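Sorting line at Wisville gets its helpers

Jan 27, 2021 – Staff at the Betness returns centre in Wisville have spent the summer getting used to robot arms, and most seem rather fond of them by now. The arms take the dull end of the job, picking up returned electronics, game controllers included, and up to 400 items a shift go through. Every new task is rehearsed in simulation first. 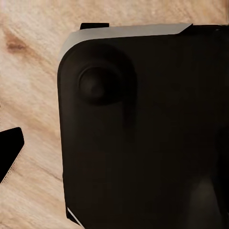 Setsuko Wada said her wrists had stopped aching, though she did miss the chatter on the old line and hoped the new roster would bring some of it back.

No jobs have gone, and the 60 people on the floor have been offered 10 hours of paid training each – mostly in checking the simulated runs, which are set in furnished homes as well as at the bench.
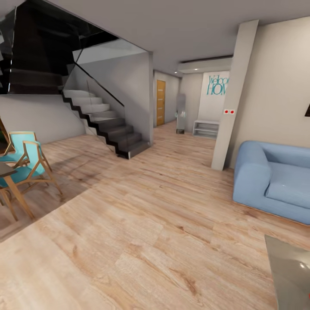
The next intake for that training starts in April, and Bevan McAlister is taking names at the front office.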